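Workshop notebook, August 21, 2021
Funnel stand, filling trials and a tidy of the wet end

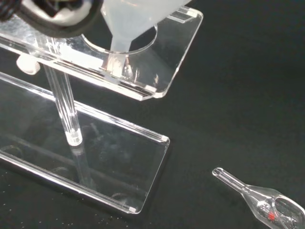
I've been meaning to write up the funnel business properly for ages, mostly so that Keabetswe can stop asking me which bits of paper the numbers are on. We decant the Mokgethi ink base from the big bottle into the little sample bottles, and until this week we did it with one of us holding the funnel and the other one pouring, which is daft when there's a shelf full of stands in the cupboard. So I got the clear acrylic one out. The funnel sits in the round hole in the shelf with its stem poking through, and there's a small white knob by the rod which I'm treating as the height adjuster. I do love being able to see straight through the thing when I'm pouring, though the dark bench is merciless and shows up every speck of dust (I wiped it down again before starting the second batch).

First batch was 11 bottles of the thin base. Lovely, no complaints. I set the shelf so the stem finished just inside the neck of the bottle, poured slowly, stopped when the bowl was a third full and let it run down. If the stem goes too far in, the level creeps up round the outside of it and you get a nasty ring of ink on the neck when you pull the bottle away. I did that twice on the spare bottles before I got the hang of it.

Second batch was the thick base, and that was much more of a faff. It glugs. The air in the bottle has nowhere to go, so it comes back up the stem and burps, and then you get spots all over the shelf. Darnell's trick is to slip a bent bit of wire between the stem and the neck so there's a gap, and it works a treat, only you have to remember to wipe the wire between bottles or it drips on your sleeve (mine, the left one, the good jumper).

Weights, for the record. Target was 133 g a bottle including the cap. The thin ones came out so close that I'm not going to bother copying them all in here, they're on the sheet pinned behind the balance. The worst thick one was 131 g, and I topped that up with a dropper. I'd like to know whether the missing bit was stuck to the inside of the funnel or whether I simply stopped early. Next time weigh the funnel before and after!

Cleaning. Please, everyone, NO alcohol on the acrylic. We lost a perfectly good rack that way in February, all tiny cracks along the edges like old varnish. Lukewarm water, a drop of washing-up liquid, soft cloth, and let it dry by itself. Don't use the blue paper towels either, they leave fine scratches and you'll never get them out. The funnel can come out and go in the sink with everything else, but take it off the stand first, as I found a crust of old Grerimlow varnish round the rim of the hole in one of the others and it took me most of a tea break to pick it off with a cocktail stick.

Things I moved while I was at it:

Sample bottles, empty: second drawer down, caps in the tub next to them.
Sample bottles, filled: tray by the window, labels facing out please.
Spare funnels: hanging on the hooks over the sink.
Dropper and bent wire: jam jar at the back of the bench.
Old Vallidetti catalogue: on top of the cupboard, if anybody still wants it.

Keabetswe asked if we could do the pigment powders through the same stand. I had a quick go with some chalk and I'm not keen. It bridges in the narrow part and just sits there, and tapping the bowl makes the stand shuffle along the bench. A wider stem would probably sort it. Darnell thinks he has a powder funnel at home somewhere from his home-brewing days and will bring it in, and if it's too fat for the hole we'll try it in a plain ring clamp.

Still to do: label the rest of the thick batch (I ran out of the waterproof ones), order more caps from Fulletti, and find out who has the small spirit level, as I want to check the bench at the sink end. Everything I put down there rolls towards the wall. Bottle 191 is the one with the smudged label, it's fine, don't bin it.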